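Bewegungsunschärfe in den Handgelenkbildern, Policy greift daneben: filtern oder nicht?

Forum > Software > Wahrnehmung und Steuerung
262 Aufrufe

Skilport
gestellt am 15. November

Wir haben zwei Arme an einem Tisch, je eine Kamera am Handgelenk, dazu eine feste Kamera. Aufgabe: Kleinteile in durchsichtigen Beuteln greifen. Trainiert wurde im Oktober mit 712 Episoden. Seitdem schließt der Greifer gern zu früh, vor allem nach schnellen Schwenks. Beim Durchsehen der Aufnahmen finde ich jede Menge Bilder wie dieses:

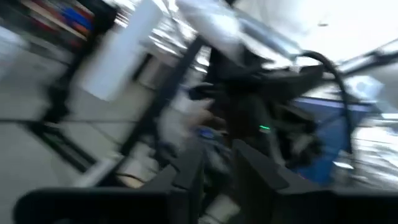
Handgelenkkamera, Arm im Schwenk

Ein Kollege will alles unterhalb einer Schärfeschwelle (Laplace-Varianz) wegwerfen. In einer Teilmenge wären das 3.156 Bilder. Mir kommt das zu einfach vor. Hat jemand so etwas gemacht und danach wirklich gemessen, ob es hilft? Dass die Loss-Kurve hübscher aussieht, zählt für mich nicht.

Eberhard

Ja, unscharfe Bilder raus, dann neu trainieren. Haben wir auch so gemacht, seitdem läuft es. Alternativ gibt es Netze zum Entschärfen, einfach davorschalten.

Pornau
als hilfreich markiert

Dem würde ich nicht folgen. »Seitdem läuft es« ist kein Vergleich, solange niemand das alte Modell unter denselben Bedingungen noch einmal laufen lässt. Und wer einzelne Bilder aus einer Episode schneidet, reißt Löcher in die Aktionsfolge. Sagt die Policy Aktionsblöcke voraus, passen Bild und Ziel danach womöglich nicht mehr zusammen. Im Betrieb schwenkt der Arm ja trotzdem, dann sieht das Netz Bilder, die es nie gelernt hat.

Ich würde zuerst die Zeitstempel prüfen. Bei uns waren Gelenkdaten und Handgelenkbild um 154 ms versetzt, im Stand fiel das nicht auf, beim Schwenk sehr wohl. Dazu eine Bewegung mit klarem Umkehrpunkt fahren, den optischen Fluss neben die Gelenkgeschwindigkeit legen und den Versatz ablesen. Danach Belichtungszeit fest einstellen, Automatik aus.

Zweitens die feste Kamera einzeln auswerten. Klare Beutel auf einer hellen Tischplatte sind auch bei ruhigem Bild unangenehm, überall Glanzlichter und Falten. 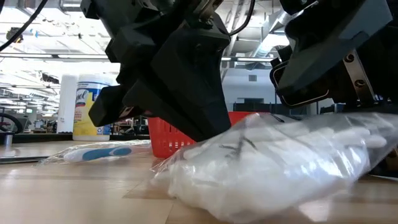
Wenn das Modell auf solchen Ansichten schon danebenliegt, braucht man über Unschärfe gar nicht zu reden. Deckt mal im Test jeweils eine Kamera ab und schaut, wann sich die Vorhersage überhaupt ändert. Tut sie das bei der Handgelenkkamera kaum, ist die Filterei verlorene Zeit.

Vom Entschärfungsnetz halte ich nichts, das kostet Latenz und erfindet im Zweifel Kanten.

Skuvuva

Gleiches Problem hier, allerdings mit nur einem Arm. Belichtung fest hat etwas gebracht, ganz weg ist es nicht. Welche Bildrate fahrt ihr denn? Und wird der Zeitstempel beim Auslösen gesetzt oder erst beim Eintreffen im Treiber? Bei uns war Letzteres voreingestellt und stand nirgends in der Doku.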